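**Switching to linen sheets, worth it or not?**

**prurkov_8**
My cotton sheets wore through at the foot end in March and I'm looking at linen. The shop near me carries a set from Skisia and a cheaper one from Bara. The Skisia set costs 2 times as much. Anyone slept on either?

**Tamihana**
I have the Bara set. It was stiff for the first 10 washes and then it settled. No holes yet. The fitted sheet is a bit short for a deep mattress, so measure yours before you order.

**tri_la**
I'd skip linen. It wrinkles, it sheds lint in the dryer, and the price is mostly fashion. A plain percale sheet does the same job and you can iron it in a few minutes.

**Tamihana**
Who irons sheets?

**tri_la**
I do. My mother did too. It takes one podcast.

**prurkov_8**
I don't own an iron, so that part doesn't matter to me. How warm is linen in winter? My bedroom faces north and the heat goes off at 10 pm.

**oldmillroad**
Cool when you get in, fine after five minutes. I put a wool blanket on top and never touch the thermostat. I've had mine eight years, bought as seconds from a mill store that has closed. Two of the pillowcases split at the seam and I sewed them up.

On washing: warm water, half the soap the box tells you, no softener. Softener leaves a coating and the cloth stops soaking anything up. Dry on low and take them out a little damp.

**tri_la**
Agree on the softener. Disagree on the dryer. Hang them. The lint in the trap is your sheet.

**oldmillroad**
I live on the third floor with no line. The dryer is what I have.

**prurkov_8**
Thanks. Does the label matter? The Bara one says "linen blend" on the website and "100% linen" on the package.

**Tamihana**
Mine says 100 on the package too. I'd write and ask them. A blend isn't bad, it just isn't what you're paying for.
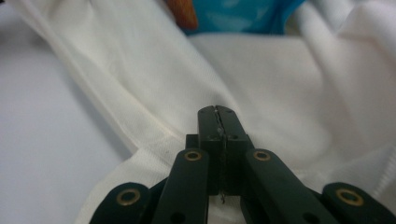

Also check the return policy. Some stores won't take bedding back once the bag is open, and you can't tell how it feels through plastic.

**tri_la**
Good point about returns. I still say percale. Buy one pillowcase in linen first and sleep on it for a week - if you like it, get the rest.

**prurkov_8**
The store does sell single pillowcases. I'll start with one from Skisia and write to Bara about the blend. Will post when they answer.

**oldmillroad**
Wash it before you decide. New ones feel like a paper bag.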